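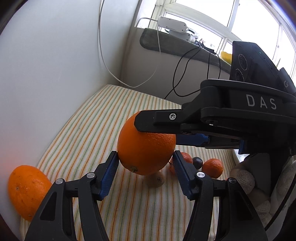 Clondby Home Food Club - Kitchen Reference Pages

Orange (fruit)

The orange is a citrus fruit with a thick, dimpled peel and juicy flesh split into segments. I look after the citrus entries in our club reference, and this is the one I get asked about most, so I've let it run a bit longer than the lemon page (sorry, lemon people). The word can mean the sweet orange or the bitter one. When I write "orange" with nothing in front of it, I mean sweet.

Origins

The sweet orange is an old hybrid of the pomelo and the mandarin, and it most likely came out of the region that takes in southern China and its neighbors. Bitter oranges reached Europe first, and the sweet kind followed a few centuries later. I love that the English name for the color came from the fruit! Before that people made do with words closer to "yellow-red."

Peel and stem end

The colored outer layer of the peel is the zest, and it's full of tiny oil glands, which are what give the skin its dimples. Under it is the white pith, spongy and bitter. A large orange with a glossy peel looks great on the table, but shine can come from wax put on after picking, so I don't read much into it. Small dark blemishes are usually only skin deep - wind rub, a branch, a bump in a crate. I buy blemished ones all the time. Soft spots are another matter, and so is anything that smells like a damp basement.

The little brownish spot at one end is where the stem was attached. The opposite end is called the blossom end, and on a navel orange that's where you find the belly button, a tiny second fruit tucked inside the first. Shape varies too. Plenty of oranges come out slightly oval, and that tells you nothing about how sweet they are.

Common kinds

Navel oranges are mostly seedless and peel easily, so they're my pick for eating out of hand. Valencias have thinner skin and a few seeds and are the usual juice orange. Blood oranges need cool nights to get their red flesh, and they taste a little like raspberries (to me, anyway - we've had some lively talks over this at the June tasting). Bitter oranges, such as the Seville, are for marmalade, and I wouldn't wish a raw one on anybody.

Choosing and storing

Pick up two of the same size and take the heavier one, as it has more juice in it. Color is a poor guide, and a ripe Valencia can even turn partly green again on the tree.

On the counter, oranges keep for a week or so. In the fridge drawer they last much longer, and I leave them loose, never in a sealed bag. If you set them out on a table, spread them in a single layer. Piled fruit bruises where it touches, and mold will hop from one to the next faster than you'd think. Handle them gently as well, especially thin-skinned ones. A squeezed orange may look fine that evening and show a soft patch days later.

In the kitchen

Wash the peel before zesting and stop when you hit white. For our club marmalade we use 500 grams of bitter oranges to a batch, soaked overnight with the pips tied up in cloth, and I boil it for 15 minutes after the sugar goes in before I start testing for a set. Don't throw out the pips, that's where a lot of your pectin is! Sweet oranges work too, with lemon juice added, but the result is softer and more like a syrup you can spread.

See also: Lemon; Mandarin; Marmalade; Storing fruit at home

Page last edited 3 January 2023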